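Papier sortieren, ordnen, ablegen: Wir suchen Menschen mit ruhigen Händen und Freude am Aufräumen

Teilnahmeaufruf der Papierwerkstatt Vulter, Projekt »Limel«

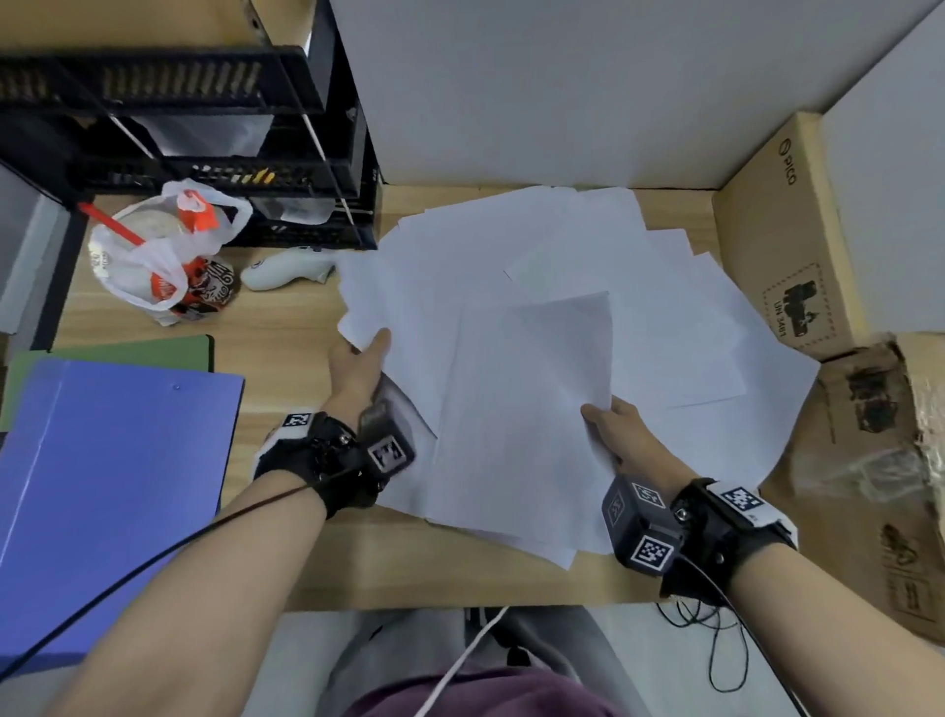 Blatt für Blatt: Am Anfang steht ein Haufen loses Papier.

Liebe Interessierte, liebe Ordnungsliebende und auch liebe Menschen, bei denen zu Hause der Schreibtisch seit Monaten nicht mehr zu sehen ist,

wir freuen uns sehr, dass Sie auf dieser Seite gelandet sind! Für unser Projekt Limel suchen wir ab Dezember 75 Teilnehmerinnen und Teilnehmer, die mit uns Papier sortieren. Das klingt zunächst nach wenig, und wer noch nie einen wirklich durcheinandergeratenen Stapel vor sich hatte, wird vielleicht fragen, was man daran eine ganze Sitzung lang tun kann. Eine Menge, das versprechen wir Ihnen.

Uns interessiert, wie Menschen mit losen Blättern umgehen. Manche schieben erst alles zusammen und klopfen die Kanten auf dem Tisch gerade. Andere ziehen ein Blatt nach dem anderen heraus und legen daneben einen neuen Stapel an. Wieder andere suchen zuerst nach bedruckten Seiten und lassen das Weiße liegen, bis sie gar nicht mehr anders können. Geknickte Ecken werden von den einen liebevoll glatt gestrichen und von den anderen vollkommen übersehen. Wir haben in den vergangenen Monaten schon viele dieser Gewohnheiten kennengelernt und sind jedes Mal wieder überrascht, wie verschieden Menschen eine so alltägliche Sache angehen. Aus diesen Beobachtungen entsteht bei Limel eine Sammlung von Handgriffen der Büro- und Hausarbeit, und das Papier ist unser größtes Kapitel darin.

Was Sie bei uns tun

Sie sitzen an einem Schreibtisch und bekommen eine Aufgabe, die wir Ihnen vorher in Ruhe erklären. Typische Aufgaben sind:

Lose Blätter zu einem ordentlichen Stapel zusammenlegen
Bedruckte Seiten von leeren Seiten trennen
Einzelne Blätter aufnehmen, wenden und ablegen
Unterlagen in Mappen einlegen und wieder herausnehmen
Geknickte und gewellte Blätter glätten
Den Tisch am Ende so hinterlassen, wie Sie ihn selbst gern vorfinden würden

Die Aufgaben wiederholen sich, und zwar mit voller Absicht. Beim ersten Mal überlegt man noch, beim fünften Mal machen die Hände von allein, was sie immer machen, und gerade das möchten wir gern festhalten. Ein Richtig oder Falsch gibt es dabei nicht. Bitte üben Sie also auf keinen Fall vorher! (Eine sehr nette Teilnehmerin hat das im Frühjahr getan und kam mit einer selbst ausgedachten Falttechnik zu uns. Wir haben viel gelacht und sie anschließend gebeten, es noch einmal so zu machen wie sonst auch.)

Während der Aufgaben tragen Sie an beiden Handgelenken ein Gerät mit Riemen, das die Bewegungen Ihrer Hände erfasst. Von den Geräten führen dünne Kabel weg, an die man sich nach wenigen Minuten gewöhnt. Sollte ein Riemen drücken oder verrutschen, sagen Sie bitte sofort Bescheid, wir stellen ihn dann neu ein. Armbanduhr und Armreife lassen Sie am besten zu Hause, und Pullover mit sehr weiten Ärmeln sind für diesen einen Tag auch nicht die beste Wahl.

Wen wir suchen

Eigentlich alle. Sie müssen keine Büroausbildung haben und auch nicht besonders ordentlich sein. Wir freuen uns über Menschen, die ihr halbes Leben Akten geführt haben, und ebenso über solche, die ihre Steuerunterlagen in einer Einkaufstüte aufbewahren. Linkshänderinnen und Linkshänder sind ganz besonders willkommen, von ihnen hatten wir bisher viel zu wenige.

Mitbringen sollten Sie:

Ein Mindestalter von 18 Jahren
Zwei Hände, die Sie ohne Schmerzen bewegen können
Ausreichende Sehkraft, gern mit Brille oder Kontaktlinsen
Genug Deutsch, um die mündlichen Erklärungen zu verstehen
Etwas Geduld mit Papier und mit sich selbst

Wenn Sie empfindlich auf Papierstaub reagieren oder eine frische Verletzung an Hand oder Handgelenk haben, schreiben Sie uns das bitte vorab. Oft lässt sich ein späterer Termin finden, und wir setzen Sie dann gern auf die Warteliste.

Ablauf und Zeiten

Eine Sitzung dauert mit Begrüßung, Anlegen der Geräte und Pausen einen halben Tag. Die Vormittagsgruppe beginnt um 9 Uhr, die Nachmittagsgruppe um 13.30 Uhr. Montags bleibt die Werkstatt geschlossen, an diesem Tag richten wir die Tische her und mischen die Stapel neu durch.

Zwischen den Aufgaben gibt es feste Pausen, und wer zwischendurch kurz aufstehen und die Schultern lockern möchte, darf das jederzeit tun. Getränke sind bei uns erlaubt, auch am Arbeitsplatz. Wir bitten nur darum, dass sie einen Deckel haben und mit etwas Abstand zum Papier stehen. Wasser und Tee bekommen Sie bei uns, den Kaffee aus der Maschine können wir guten Gewissens leider nicht empfehlen.

Wer nach der ersten Sitzung Lust auf mehr hat, kann sich für zwei weitere eintragen. Dann geht es auch um Briefumschläge, Hefter und Kartons, und wenn die Zeit reicht, räumen wir gemeinsam ein ganzes Regal ein. Das ist erfahrungsgemäß der Teil, bei dem die Leute am längsten bleiben wollen.

Was Sie dafür bekommen

Für jede vollständig abgeschlossene Sitzung zahlen wir eine Aufwandsentschädigung von 99 Euro, überwiesen innerhalb von zwei Wochen. Fahrkarten für den Nahverkehr erstatten wir zusätzlich gegen Beleg. Müssen Sie eine Sitzung vorzeitig abbrechen, wird die Zeit anteilig vergütet, und Sie brauchen uns dafür keinen Grund zu nennen.

Außerdem erhalten alle Teilnehmenden zum Abschied einen Sammelordner der Firma Flultex, die uns mit Büromaterial unterstützt. Ob Sie ihn füllen, bleibt Ihnen überlassen.

Ihre Daten

Aufgezeichnet werden die Bewegungen Ihrer Hände und das Geschehen auf der Tischfläche. Ihr Gesicht nehmen wir nicht auf, Gespräche ebenfalls nicht. Die Blätter auf den Tischen stammen aus unserem eigenen Vorrat und enthalten keine persönlichen Angaben – bitte bringen Sie auch keine eigenen Unterlagen mit, so verlockend es sein mag, die Ablage bei dieser Gelegenheit gleich mit zu erledigen. Vor Beginn gehen wir die Einverständniserklärung gemeinsam durch, und Sie können Ihre Zusage jederzeit zurückziehen. Kontaktdaten und Aufzeichnungen bewahren wir getrennt voneinander auf.

So melden Sie sich an

Bitte schreiben Sie eine kurze Nachricht über das Kontaktformular auf dieser Seite, Kennwort »Papier 1601«. Wir brauchen Ihren Namen, eine Telefonnummer, Ihre bevorzugte Tageszeit und den Hinweis, ob Sie Rechts- oder Linkshänder sind. Ein Lebenslauf ist nicht nötig. Wenn Sie uns in zwei Sätzen erzählen mögen, wie es auf Ihrem eigenen Schreibtisch gerade aussieht, lesen wir das sehr gern.

Telefonisch erreichen Sie uns dienstags bis freitags zwischen 10 und 15 Uhr über die Zentrale, Durchwahl 3253. Am Apparat ist meistens Fitzgerald Wojcik, der die Termine vergibt und auch Fragen zur Anfahrt beantwortet. Falls besetzt ist, versuchen Sie es bitte einfach noch einmal.

Die Werkstatt liegt im Erdgeschoss des Dwivedi-Hauses, der Eingang ist stufenlos und befindet sich auf der Hofseite. Bitte klingeln Sie bei »Vulter« und kommen Sie möglichst zehn Minuten früher, damit Sie in Ruhe ablegen können.

Mit herzlichen Grüßen
Ihr Team der Papierwerkstatt Vulter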